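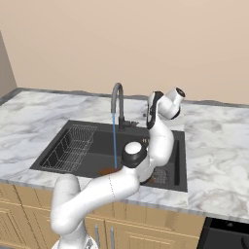
# Chapter 6: What Household Water Figures Can and Can't Tell You

Most people have read somewhere that they should turn off the tap while brushing their teeth. Fewer have asked how much water that saves, who measured it, or whether the answer holds for a house other than the one where the measuring was done. This chapter is about those questions. It covers how household water use is estimated, where the estimates go wrong, and why two honest studies of the same town can disagree.

## 6.1 The trouble with averages

Take the number printed most often in water-saving leaflets: gallons per person per day. It looks like a measurement. In most cases it is a division. A utility takes the water it billed to homes, divides by the population it thinks it serves, and prints the result. Both halves of that sum can be wrong. Meters run slow as they age. Population counts leave out long-term guests and include students who moved away years ago.

Plititville is a useful case. The town reported a drop in use per person of 6 percent over three years and gave the credit to its "Close the Tap" campaign. Heike Pfeiffer went back through the billing records and found that the town had changed its population estimate in the second year. With the old estimate put back in, most of the drop went away. The campaign may still have done some good – the records simply don't show it.

Keep this in mind whenever a saving is quoted without its method. Ask what was divided by what.

## 6.2 Asking people

The other common approach is the survey. People are asked how long they shower, how they wash dishes, how often they run the washing machine. Surveys are cheap, and they reach places a meter can't: a meter on the main pipe has no idea whether the water went into a saucepan or down the drain.

The weakness is easy to guess. People are poor judges of time, and they know which answers sound responsible. Shagufta Janjua's work in Zirnesach paired a survey with small flow loggers on kitchen faucets. Of the 63 households that finished the study, most gave running times well below what the loggers recorded. Dishwashing by hand showed the widest gap. Readers often take this to mean that people lie about their dishes. Janjua's own reading is milder, and better supported: nobody pays attention to a running faucet while scrubbing a pan.

The loggers deserve some doubt too. They were fitted in June, when gardens are watered and buckets get filled at the kitchen sink. A winter study might have looked quite different.

## Before you read on

Write down your own guesses for the following. You will need them in Section 6.4.

- Minutes your kitchen faucet runs on a normal day
- Gallons your household uses in a week
- The share of that water used outdoors

Don't look at your bill yet. The guesses are only useful if they are made without it.

## 6.3 From flow to volume

Volume is flow rate multiplied by time. A faucet running at 2 gallons per minute for 3 minutes delivers 6 gallons, provided the flow stays steady – and in a real kitchen it seldom does.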